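# What we learned from a year of switching our phone plans

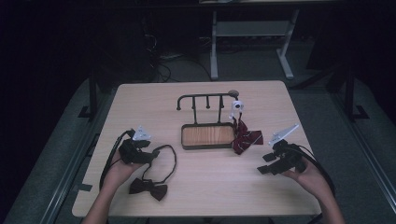 I promised back in the winter that I would write up how the phone business went, and several of you have been kind enough to keep asking, so I've finally sat down with a pot of coffee and the folder of bills. It's a thick folder. I should have started this before the bills from the spring got mixed in with the bills from the fall, but I think I've got them in order now, and Benvinda Barros has checked my arithmetic, so if anything is wrong you may blame us both equally.

For those who joined the list recently, the short version is that our little group of shop owners and self-employed people in Ullau used to be all over the map with our phone service. Some of us had personal plans we'd been on forever, some had business plans a salesman had talked us into, and a few were still paying for a landline that rang only when someone wanted to sell us a different landline. Last May we agreed to pool our lines under one small-business account with Jistow, the regional carrier, and see whether the savings they talked about in the brochure would really show up on paper.

We started with 19 lines. That was fewer than I'd hoped for, and I'll admit I was a little let down at the first meeting, but it was enough to qualify for the group rate and I'm glad now that we didn't wait for more.

## The money part

The group rate came with a sign-up credit of $1,000, spread over the first year. I want to be clear about the "spread over" bit, as I managed to misread it and told at least four of you that we'd get it all on the first bill. We did not. It comes off a little at a time, and if you close the account early, the rest of it goes away. Benvinda had read that page and I had not, and she has been very gracious about it.

Even so, once the first couple of months settled down, the savings were real. In our best month, the whole group together paid $176 less than the same people had been paying on their separate plans. Other months were not as good. Summer was the worst, when two of our members went traveling and came home to roaming charges, and in August we barely came out ahead at all. So please don't take the good month and multiply it by twelve, the way I did on the back of an envelope in front of my husband, who has not forgotten.

The thing that surprised me most was how much of the old spending was small stuff. Voicemail-to-text at a few dollars. Device protection on a phone that had been in a drawer since before the pandemic. One of us (she has asked me not to say who, and she bakes for our meetings, so I won't) had been paying for a second number she'd thought was canceled. If you do nothing else after reading this, get your last bill out and go down it line by line with a pencil. It's dull work, but it paid off for nearly every one of us before we had changed a single plan.

## Coverage, or the matter of the Orbán road

I know this is what many of you really want to hear about. The map on the carrier's website showed solid coverage all through town and out along the Orbán road, and in town I have no complaints whatsoever. Calls are clear, and the card readers at the Saturday market have been steadier than they were before. I used to stand there holding mine up in the air like I was trying to catch a butterfly, so that alone was worth a good deal to me.

Out past the quarry it's another story. There is a stretch where you simply lose the call, and it doesn't matter how new your phone is. We reported it, and then we reported it again with the times and places written down, which got a much better answer than the first try. A technician called me back on a Thursday and told me the tower on that side gets crowded in the late afternoon, and that they have an upgrade on the list. He was very pleasant and would not give me a date.

In the meantime, those who work out that way have turned on Wi-Fi calling, and it has helped indoors. It's in your phone's settings, usually under the cellular or phone section. You'll be asked for a street address so that emergency services can find you if you call over Wi-Fi. Please put in the real one and remember to change it if you move the shop.

## Moving your number over

Most of the trouble we had was in the moving, and most of that was avoidable, so let me pass along what I can while it's still fresh.

- Don't cancel your old service first. The number has to be active when it's moved. Let the new carrier pull it across, and the old line closes itself.
- Ask your old carrier for the account number and the transfer PIN. This is usually a different PIN from the one you use to log in, and the one they give you may expire in a few days.
- Check that the name and billing address match exactly. One of our moves was held up for most of a week over "Street" on one account and "St." on the other.
- If your bank texts you a code when you log in, don't plan any banking for the day of the switch. Texts can lag behind calls.
- Write down your voicemail greeting, if you care about it, and save any messages you'd be sorry to lose. They don't come along.

That last one I learned the hard way. I had a message from my late aunt that I'd kept for years, and I was lucky that my nephew had made a copy of it one Thanksgiving when he was fooling around with his recorder. Do it before you even ask for the PIN.

If you are paying off a phone in installments, call and ask what you still owe before you do anything. Two of our members found that the balance came due all at once when the line left. And if your phone is locked to the old carrier, they'll need to unlock it, so ask about that during the same call and spare yourself the hold music a second time.

## What we looked at and passed on

We did give serious thought to Stavov, who offer a cheaper plan that runs on someone else's towers. I liked the young woman we spoke to very much, and for a single person who mostly uses the phone at home I think it could be a fine choice. What put us off was the fine print about busy periods. When the network is crowded, their customers get slowed down first, and our busy hours at the market are everybody's busy hours. Their customer service is also by chat only, and several of our members were firm about wanting a human voice.

We passed on the unlimited data plan too, even though it was pushed on us pretty hard. When Benvinda went through the usage for all the lines, it came out that the whole group had used 72 gigabytes in a month, with a single line making up a good chunk of that (the teenager has been spoken to). We were nowhere near needing unlimited, and the shared pool has suited us very well. You can look up your own use in the phone's settings or on your bill, and I'd do that before talking to anyone in a store. Once you know your number, it's a much shorter conversation.

## If you'd like to come in with us

The account is up for renewal in May, and new lines can be added at that point without the one-time fee. You don't need to have a storefront. You do need to be registered as a business in some form, even a very small one, and Jistow will ask to see something with the business name on it.

Each of us stays responsible for our own share. The bill comes to one place, Benvinda sorts it by line, and you get a note from her by email with what you owe and when. We've had only one late payment all year, it was mine, and it was because I'd put the note in the folder with the coupons. I have since set up a reminder.

I'd suggest bringing three months of old bills if you come to talk to us, since one month can fool you in either direction. If they're only online and you don't know how to get at them, bring your login and we'll find them together. Benvinda will be at the back table in the café from 9 in the morning on Thursday, and I'll join her once I've got the shop open and the delivery put away. She has the rate sheet and a copy of the contract with the important pages flagged, including the one I skipped.

And if you're one of the people who lives out on the Orbán road, please keep sending me your dropped calls, with the time and the nearest mailbox or crossroads. I'm sending the next batch in at the end of the month.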